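Hard water, scale, and what I changed in the house

We moved to Keltbridge in March, into a house built in 1957, and by August the kettle had a crust on the heating plate thick enough to flake. The shower head in the upstairs bathroom was spraying sideways from a third of its nozzles. Neither of these things is unusual in this part of the county, but I had spent my adult life in places with soft water and had never needed to think about it. This post collects what I worked out, mostly so I can find it again.

Hardness is the amount of dissolved calcium and magnesium in the water. It gets reported in two ways in this country, and the two get mixed up constantly. One is milligrams per liter, expressed as calcium carbonate, which for practical purposes is the same as parts per million. The other is grains per gallon. One grain per gallon is 17.1 milligrams per liter. Water softener manufacturers use grains, water utilities mostly use milligrams, and the test strips from the hardware store had a color chart with both printed in type I needed a magnifier for.

My strips put the cold kitchen tap between 250 and 425, a range too wide to be of much use. I bought a drop titration kit instead. You fill a small tube to the line, add a buffer and an indicator, and the sample turns pink-red if there is hardness in it. Then you add the titrant one drop at a time, swirling after each, until the color goes to a clean blue. The number of drops gives you the hardness. Mine came out at 300 milligrams per liter on three separate mornings. In grains that is 17.5. Anything over 180 is normally classed as very hard.

It is worth testing more than one tap. Some houses have a softener or a conditioner that an earlier owner put in and forgot, and in others the outside spigot and the kitchen cold line were deliberately left off the softened loop. In our case every tap read the same, which settled the question of whether the blue cylinder in the utility closet was doing anything. It was a sediment filter with an old cartridge in it. Sediment filters catch grit and rust. They do nothing to dissolved minerals.

Scale forms mostly where water is heated or where it evaporates. Calcium is carried in hard water largely as bicarbonate, and when the water is heated, carbon dioxide is driven off and calcium carbonate comes out of solution onto the nearest surface. The hotter the surface, the faster this goes. A kettle element is close to ideal for it. So is the bottom of a tank water heater, where the deposit also sits between the burner and the water and makes the burner run longer.
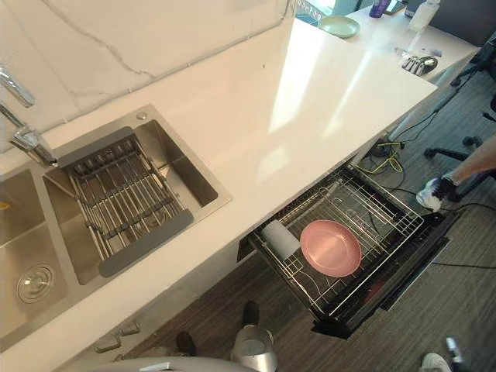 Evaporation is the slower route. A drop left to dry on any surface leaves behind whatever was dissolved in it, and at 300 milligrams per liter a drop leaves a visible ring. Repeat that every day for a few weeks and the rings merge into a film. Soap makes it worse, as the calcium reacts with true soaps to form an insoluble scum that binds the whole thing together. Modern dish liquids are detergents and mostly avoid this. Bar soap does not.

For removal, everything comes down to a mild acid. White vinegar at five percent acetic acid works but is slow and smells. Citric acid powder is cheaper per treatment, has almost no smell, and can be mixed to whatever strength you like. I use two tablespoons to a quart of warm water for the kettle, bring it just short of a boil, leave it for 20 minutes, pour it out and rinse twice. One caution on temperature: strong citric acid solution that is boiled hard in the presence of a lot of calcium can deposit calcium citrate, which is more stubborn than what you started with. Warm is sufficient.

Acid must be kept off marble, limestone, travertine and most terrazzo. These are calcium carbonate, wholly or in part, and the acid cannot tell the difference between the scale and the stone. The result is a dull etched patch that has to be repolished. Do not mix any acid with bleach, at any strength.

For the shower head I unscrewed it and left it in citric solution in a plastic tub for an hour, then worked the nozzles with a thumb. The rubber ones clear easily. The two that did not clear needed a pin. The faucet aerators got the same treatment, and the one in the downstairs bathroom had enough grit behind the screen to account for the low flow I had been blaming on the pipes. Photograph the aerator parts before taking them apart. There are four of them and they only go back one way.

The water heater took longer. I shut off the gas and the cold supply, let the tank cool overnight, connected a garden hose to the drain valve, opened a hot tap upstairs to let air in, and drained it to the floor drain. The first gallon or two came out cloudy with white grains in it. I opened the cold supply in short bursts to stir up the bottom and kept going until it ran clear. On an older heater the drain valve may not reseal after this, and I had a brass hose cap on hand in case. It dripped slightly, so the cap stayed on.

That left the question of whether to treat the water coming in. There are three categories of equipment sold for this and they are not equivalent.

Ion exchange softeners swap calcium and magnesium for sodium, using a resin bed that is regenerated with salt. They work, and the effect can be measured with the same drop kit. The costs are the unit, the salt, the water used in regeneration, and a small rise in the sodium content of the water. Reverse osmosis units under the sink also remove hardness, but only at one tap, and they send a portion of the water to the drain. Then there are the conditioners, which do not remove anything and are claimed to change how the minerals crystallize. Some of the media-based ones have reasonable test results behind them. For the magnetic clamp type I could find nothing that persuaded me.

I got two quotes. Usmani, the plumbing firm out on the county road, proposed a metered softener with a 32,000 grain resin tank, plumbed after the outside spigot and before the water heater. Plulard offered a timer-based unit at a lower price. A timer unit regenerates on a schedule whether or not the capacity has been used, and a metered one counts gallons. For a household that is sometimes away for a week, metered is the better arrangement. I took the first quote.

Sizing is simple arithmetic. Our meter readings gave an average of 100 gallons a day. Multiply by 17.5 grains and you get 1,750 grains a day. Resin is seldom run to its full rated capacity, as the last portion takes a disproportionate amount of salt to recover. At a moderate salt setting the unit delivers 21,000 grains, so it regenerates every 12 days. The installer left the hardness setting at the factory default of 25, which would have had it regenerating more often than needed. I corrected it from the front panel.

Softened water at the kitchen tap now reads under one grain. The kettle has been clean for five weeks. The shower feels slippery in a way I have not entirely adjusted to, and I have cut the laundry detergent by a third with no difference that I can see. The dishwasher's built-in rinse setting needed to be turned down as well - it was leaving a bluish haze on the glasses at the old level.

I kept the cold line to the garden on untreated water and will retest in winter, when Keltbridge switches part of the supply over to the reservoir at Hostside and the numbers are supposed to drop.

Recent posts
Bleeding a one-pipe steam radiator
Reading an analog water meter
Two years with a heat pump dryer
Replacing the anode rod
Notes on furnace filter ratings
Sealing the rim joist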